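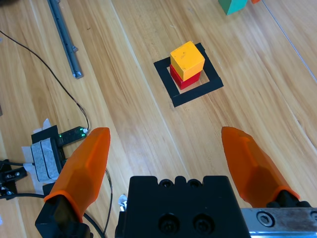
Can a robot learn a job just by being shown?
Plenty of robots can. A person guides the robot through the job over and over, a computer saves every move, and then the robot practices making moves like those by itself.

I get to be one of those people! My name is Kerstin, and I teach robot arms at a workshop called Graltia. My favorite job to teach is stacking blocks. It sounds like baby stuff, I know, but try it with barbecue tongs and one eye shut and tell me how it goes.

There are two ways to show a robot what to do. The first is by hand. You take hold of the arm and move it where it should go, a bit like helping a little cousin hold a pencil. The second is by remote control. I move a small arm on my side of the room, and the big arm copies me (if I sneeze, it sneezes too, sort of).

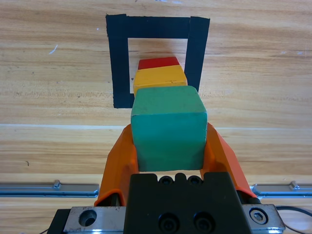 Squeezing is the part I had to practice most. If the fingers close too softly, a block can slip. If I tip my wrist, the block comes in crooked and bumps the one it's supposed to sit on. So I go slowly, line it up, lower it, and open the fingers wide before I back away.

Each time through is called a demonstration, or demo for short. My friend Yusri and I recorded 300 of them in March, and we started the blocks in different spots and turned them different ways. Why bother? Well, if the blocks always began in the same place, the robot might only learn to reach for that one place, and then you'd nudge a block over and it would grab air!

Mistakes can be useful too. Sometimes I miss a little on purpose and then fix it, so the robot has a chance to learn how to fix a miss.

Want to try it at home? Be the robot. Close your eyes and let a friend steer your hand to stack two blocks, then swap places.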